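Senville, la montée et le car de retour

Le tirage du premier tour a eu lieu en juin 2024, et on a hérité du pire déplacement possible : Senville, à 400 kilomètres, chez une équipe de filles qui n'avait pas perdu à domicile depuis octobre. J'entraîne les moins de 17 ans avec Fouad Gaber depuis trois saisons et on n'avait jamais passé ce tour.

On est partis la veille. Le car sentait le camphre et les chips au vinaigre. Fouad avait imprimé les plans de jeu en double, et personne ne les a lus avant l'autoroute. À l'hôtel, les filles ont dormi à peu près normalement, moi pas beaucoup. 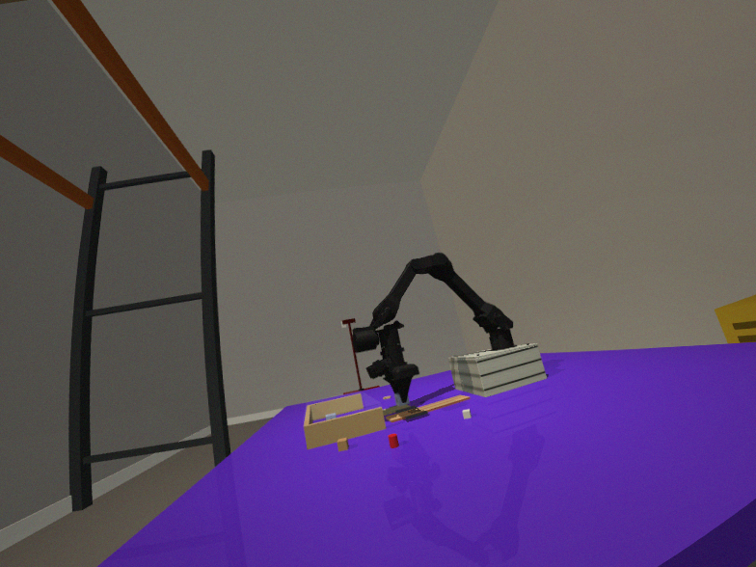
Bras noir sur socle, plateau violet (rendu 3D).

Le match, maintenant. On encaisse tôt, sur un corner mal dégagé. Ensuite on joue mieux qu'elles pendant une demi-heure sans cadrer. Okafor égalise juste avant la pause, du gauche, après un ballon récupéré par Alen très haut sur le terrain. En deuxième période, Senville repasse devant sur un coup franc, et on revient encore, de la tête cette fois. 2-2 à la fin, pas de prolongation à ce stade, donc tirs au but directement. Notre gardienne en sort deux et on passe.

Il y avait 801 spectateurs d'après la feuille de match. Pour nous c'est énorme, chez nous on joue devant les parents et un chien.

Prochain tour contre Skustetti, à la maison. Je ne connais pas bien cette équipe, Fouad a récupéré une vidéo et on la regarde ce soir. Reprise de l'entraînement à 18 h, terrain du bas, celui du haut est fermé pour l'arrosage.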